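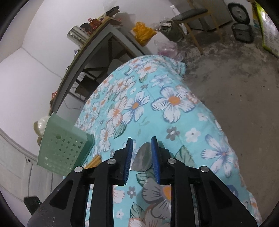

A spoon on the turquoise cloth, big white flower and all.

I have been meaning to write about the cloth for ages, and then the kettle boils or somebody rings and another month goes by. So I've made a pot of tea, shut the back door and told myself I'm not getting up until it's done.

Regular readers (hello, both of you) will know I have a weakness for anything with flowers printed on it. I'm not a frilly person in most respects. My coat is navy, my walls are the colour of porridge and I've had the same haircut since I was at college. But put me in front of a bolt of bright cotton and I lose all sense. The turquoise one is the loudest thing I have ever brought home, and I love it more than I can sensibly explain.

It came from a shop called Plillow, which used to be tucked in behind the chemist and has now moved to bigger premises up the hill. I'd gone in for a zip. They had a basket of ends by the till, and there was this blue staring up at me, a proper swimming pool blue, with white flowers with orange middles all over it. I paid 4 pounds for the piece and walked home without the zip, and had to go back for it the next morning feeling a bit of a fool.

My favourite bit is the big white flower with five petals, the one with the blue-violet round its edges. I always try to lay the cloth so that one ends up where I can see it. Some of the others have a bit of peach in them, and in between there are little grey ones I didn't even notice for the first few weeks. You find them when you're waiting for toast. There's one blue-and-white flower with narrow petals, all separate from each other, that my neighbour Tsung-han Pan says looks like a child's drawing of a firework, and now I can't see it any other way.

Anyway, the spoons. What started all this was the cutlery drawer, which had reached the stage where you had to slide your hand in flat and jiggle something before it would open. I put it off all summer. Then last week I was looking for the small whisk and the whole thing jammed solid, and I said a word I won't repeat here and had it out on the floor.

I do my sorting on a cloth. My gran always did, and I think it was to save the table from scratches, but it's also much kinder on the ears than tipping metal on to bare wood. You take everything out, you put like with like, and you give each piece a rub with a tea towel as you go. I had the radio on and I quite enjoyed myself, if I'm truthful. The forks were easy. The knives were easy. The spoons took me most of an afternoon.

I've got spoons from everywhere, you see. There are the everyday ones we bought when we moved in, and the heavy ones that were my gran's, and a funny short one that came with a jar of mustard. There's a serving spoon that belongs to Torquil Skinner from two doors down - he brought a trifle round at New Year and the bowl went home and the spoon didn't. I rang him about it and he said he'd wondered, and to hang on to it until the next trifle. So that's gone back in the drawer with a bit of red thread tied round the handle.

What I can't part with are the plain oval ones with nothing fancy about them. Give one a good rub and put it down on that turquoise and it picks up all sorts of greys and greens. I spent far too long tilting one back and forth by the window when I should have been getting the tea on.

In the end 8 teaspoons went into a bag for the charity shop, along with a tin opener that has never opened a tin. Everything else has gone back in, with the gran spoons at the front where I can get at them, and the drawer opens with one finger. I keep going in and opening it for no reason.

The cloth needs a wash now and I'm a little nervous about it. I've had bright cottons run on me before (the pillowcases have never been the same) so I'm going to do it by hand in cool water and dry it out of the sun. If anybody has a better idea for keeping a blue like that, do leave me a comment. I'd like to have it clean and ironed by September, when my sister comes to stay. She has already asked whether I've still got "that blue thing", and she's getting it at breakfast every single day.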